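Sorting and Storage of Small Shop Supplies in Open Metal Bins

Course project report, Workplace Organization
October 10, 2024

1. Background

The Maddocks teaching shop keeps its consumables and light hand tools in open metal bins. Each bench has one bin. Students take what they need at the start of a session and put it back at the end. In March the shop changed from shallow drawers to bins because the drawers jammed when overfilled.

The bins do not jam, but they have no dividers. Gloves, tape, boxed parts and clamps share one floor, and soft items end up spread over hard ones. The shop asked for a low-cost way to keep the contents apart without giving up the open top.

2. Scope

The project covers one bench and one bin. Chemicals, blades and power tools are stored elsewhere and were left out. We considered three questions:

How should the items be grouped?
Which kind of divider suits a bin with a sloped inner panel?
How long does it take to return the bin to order after a session?

The budget was limited to parts already in the shop, plus one set of plastic trays from Pendetti.

3. Item groups

Items were grouped by how they behave when dropped into a bin, and their use was treated as secondary. A folded glove and a folded rag are used for different jobs, but both flatten, slide and cover whatever is below them.

Group A, soft items: gloves, rags, loose bags.
Group B, rigid boxes and small packages.
Group C, rolls: tape, wire, cord.
Group D, hand tools with moving parts: clamps, pliers, cutters.

Group A caused most of the trouble. Gloves were put back crumpled, took up more floor than any other item, and hid the small packages. Group C was the easiest to find but tended to be stacked on flat items, which then could not be lifted out.

4. Condition of the bin

The bin is an older one and its surfaces affect the choice of divider. The paint on the sloped panel is scratched and has a worn patch on its lower part, so adhesive strips were ruled out there. The floor is bare metal with curved scratches. It has small round holes, and these must stay clear so that grit can be brushed through.

The slope also matters for capacity. A straight divider cut to the width of the floor leaves a gap where the panel leans away, and small packages can pass through it. Any divider has to be cut to the angle or kept to the flat part of the floor.

With no dividers fitted, the contents gather on one side of the floor. The crumpled blue gloves take up the middle of the group, with a small dark blue and white package against them, the long pinkish-red box next to them, and the white roll lying over a pale flat piece. The clamp-like tool rests across an orange item with a flared rim. Groups A to D are all in contact or nearly so, and much of the floor is unused.
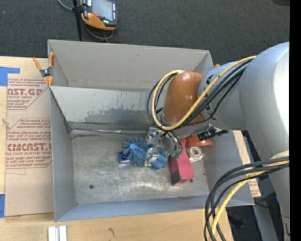 5. Options considered

Option 1, fixed sheet dividers. Strong, but they need drilling, and the shop did not want new holes in the bins.

Option 2, Skalska wire racks. These stand without fixings. The open mesh let glove fingers through, and the racks moved when a clamp was dropped in.

Option 3, loose plastic trays. These lift out for cleaning and need no fixings. They cover part of the floor, so the layout has to avoid the holes.

Option 3 was chosen. Two deep trays hold Groups A and D. Boxes and rolls stay on the bare floor between them, where the trays act as side walls.

6. Trial

The layout was used for 19 bench sessions. At the end of each one, a student returned all items to the bin while a second student kept time. A session counted as complete when every item was in its group's area and no soft item covered a hard one.

The bin was complete in all but 7 sessions. Most of the misses were gloves left over the edge of the tray. Folding the gloves in pairs before putting them away fixed this — the last four sessions had no misses of that kind.

7. Limits

One bench is a small sample, and the students knew they were being timed. The trays were not tested with heavier tools. A second trial on a bin without the sloped panel would show whether the gap described in Section 4 affects the result.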